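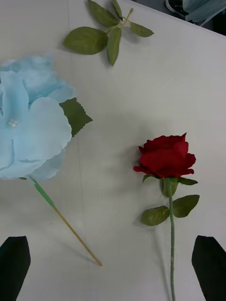

Blue one, red one, and a bit of green on the table

From: A-yeong Cheon
To: the Melivby list
Date: 2023-10-19
Subject: Re: [melivby] Flowers for the winter supper, and can we please talk about the hall

Hi everybody,

Sorry for the slow answer, I had a week of early shifts and by the evening I was good for soup and nothing else. I've got a pot of tea and a free morning now, so you're getting all of it in one go.

Abenezer wrote:

> Quick ones before I call the hall back. Are we doing real flowers or
> fake this time? I ask because last December the real ones came to
> more than the bread and the dessert put together, and half of them
> hung their heads before the soup was out. I'm not against real, I
> just want to know what to put in the budget.
>
> Second, the hall wants to know round tables or long ones. They have
> both but they won't switch on the day. Round means we lose the
> space by the piano.
>
> Third, who has the big coffee urn? It isn't in the closet. The lid
> is in the closet.
>
> Last thing, I'd like to start the food at five thirty this year and
> not six. The little kids were melting by the time we got to the pie.
>
> Abenezer Abdella

OK, in order, more or less.

Flowers. Fake! I've gone over to the other side completely. I used to be a terrible snob about this (my aunt had a bowl of plastic tulips on top of the TV my whole childhood, and they were gray by the time I was ten) but the fabric kind has gotten so much nicer. My vote is red roses and pale blue hydrangeas. I know red and blue sounds like the Fourth of July, but the blue is very soft, more like an old shirt, and under yellow lights I think it'll look wintry and a little old-fashioned. If anybody has strong feelings about poinsettias, please have them this week and not the night before.

The nice part is that we'd buy them once. Pindetti has the stems on the back wall, past the ribbon, and they'll take back anything you haven't cut. Please don't cut anything until we know about the tables! Last year I trimmed a whole bundle of fake eucalyptus down to fit the short vases and then it was the tall vases that turned up, and it looked like parsley. You can always fold the extra wire up under itself. You can't put it back on.

Also, if you buy any, take the tags off at home and open the petals up with your fingers. They come squashed. A little steam from the kettle helps if they're really flat, but keep your distance, because the glue on some of them lets go when it's warm. Ask me how I know. I have a bald rose here that I'm keeping for the restroom windowsill.

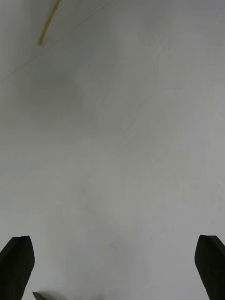

That pale gray I keep going on about

So that brings me to color, and then to tables. I want everything under the flowers to be plain. White, off-white, pale gray, I don't care which, but plain. We've had the holly print cloths out since before I joined and I know people are fond of them, and I'm fond of them too, they can go on the dessert table where they'll be under the pies anyway. But on the eating tables, with the plates and the name cards and the candles and everybody's reading glasses, it's just too much going on. You put a flower down on a busy cloth and it's gone.

Round or long: long. Please, long. I know round is friendlier if you land at a good table, but if you land at a bad one you're stuck there for the whole evening, and we all remember the year the choir people sat together and sang through the speeches. With long tables you get to talk to the person on each side and the ones across, and kids can slide under and come out wherever they like. We keep the space by the piano too, and I'd hate to lose that. And it means one long string of flowers down the middle of each table where you'd otherwise need a separate little bunch for every round one, and I can do a string half asleep.

The hall said 45 seats without opening the folding wall, if I'm reading their sheet right. I'd leave the wall closed. It's warmer, and the noise doesn't go up into the rafters. If we get more yeses than that we can think again, but remember it drops off every year in the last few days when the colds start going around.

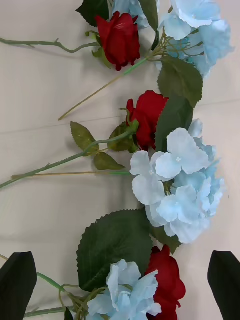

The coffee urn, I'm nearly sure, is at the Cassim building. We lent it out for the bake sale in the spring and I have a clear memory of carrying it down their stairs and then no memory at all of carrying it back up. I'll stop by on my way to work and ask at the desk. If it's gone for good, my sister-in-law has a smaller one that makes decent coffee very slowly. We could start it at lunchtime. Abenezer, please hang on to that lid like it's gold.

Five thirty is fine with me and I think it'll be fine with most people. The only trouble I can see is anyone coming straight from work on the far side of the river, since the bridge is still down to one lane. Could we do bread and soup at five thirty, so the kids have something inside them, and hold the main dishes until six? Soup doesn't mind waiting for stragglers. Then pie comes early enough that nobody has to be carried out to the car with one shoe on.

A few things that weren't in Abenezer's message but have been rolling around my head:

Candles. The hall's rule is no open flame, and last year they did come and check. I've ordered battery ones from Clekinance, the kind with a switch on the bottom, and they came to 19 dollars for the box with the shipping. I'll put the receipt in the envelope. They take the tiny round batteries, so if you have a drawer full of those (you do, everybody does) bring what you've got. They do flicker a bit fast. I tried one on my kitchen table and my husband asked if something was wrong with the light. From across a room they look lovely.

Cloths. If you have a plain white or cream tablecloth you don't mind lending, write your name on a bit of masking tape and stick it on the underside at a corner. Old sheets are great for this, a flat double bed sheet does a long table nicely if you fold it over once. Iron it if you can stand to. I'm not going to inspect anyone's ironing, I've seen mine. Hang it over a door the night before and most of the worst creases give up.

Name cards. Do we want them? I go back and forth. They help new people, and we have several new families this year, but they also make it feel like a wedding. Maybe we just put them out for the new folks and let everyone else fend for themselves? I can do the lettering if somebody else does the list. I can't do both, I get to the G's and lose my place.

Music. The piano was tuned over the summer, I'm told, so we have no excuse. If your kid plays something, even something short and with one hand, let me know and I'll find them a spot between soup and the main dishes. No recorder duets, please, unless they've been practiced in another county first.

Food. I'll send the sign-up sheet around separately so it doesn't get buried under all this. Please put down what's in your dish as well as what it's called. "Grandma's casserole" was delicious, but it had walnuts in it and we had a fright.

I'm planning to sit down and make the flower strings over four evenings at my place, once we've settled on colors, and company would be very welcome. It isn't hard. You lay the stems head to tail, tuck the leaves over the joins, and wrap the whole thing with green tape until it stops sliding around. Bring wire cutters if you have them, mine are the kitchen scissors and they're never going to be the same. There will be snacks. The dog will be shut in the bedroom and will complain about it, so don't take that personally.

Could people write back on flowers (fake, red and blue, yes or no) and on tables (long, please say long) by Monday? Abenezer has to call the hall and they don't hold the booking details open forever. Reply to the list and not just to me, or I end up forwarding everything and getting it wrong.

Oh, and whoever left a green casserole dish with a chipped handle at my house after the picnic, I still have it. I've been using it. It's a great dish. You may need to come get it soon or I'll get attached.

Talk soon,
A-yeong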